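Rusden Shared Workshop: second progress report on the Mallar grant

Thank you again for the 940 pounds, and for being so patient with us over the spring. We had hoped to write sooner, but the hand-held grippers took longer than we planned and we wanted to have something solid to tell you.

The good news is that both grippers now work well enough to use for a whole evening. The bodies were printed here at Rusden over 12 nights, and the first few came off the printer badly warped (we have kept one as a doorstop). The second design, which we have been calling Lenz after the street it was first sketched in, is lighter in the hand and the trigger no longer pinches. We also moved the marker to the front face, where the tracking software finds it far more readily, and added a little green light so that whoever is holding it knows it has power.

With that sorted, we moved on to the part you were most curious about, which was trying the grippers on proper household furniture and not just on blocks and cups at the bench. 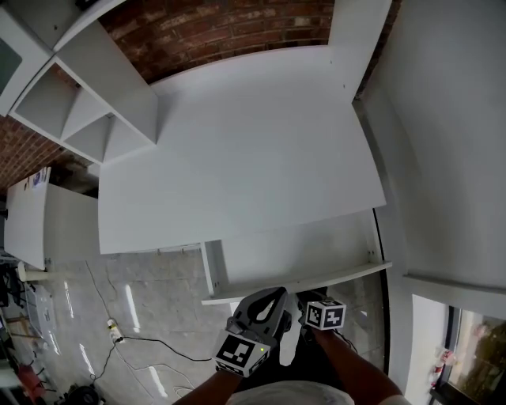
Large flat white panels have been the hardest thing so far. The software likes edges and patterns, and a plain white surface gives it very little to hold on to, so the recorded path of the hand tends to wander. Of the 20 recordings we made in July, 8 were clean from start to finish. The rest drifted somewhere along the way, mostly when the marker was tilted too far over. We are fairly sure that better lighting will help, and we have put aside a little money for two lamps.

The arm itself, the Nurnero, is still waiting for its shoulder bearing. Everything else on it is bolted up and wired, and we ran the elbow and wrist under power for the first time last month, to a good deal of cheering.

Next we would like to fit the bearing, repeat the July recordings under the new lamps, and then play the best ones back on the arm at a very gentle speed. You would be most welcome to come along and watch, and we will write again once the shoulder is in.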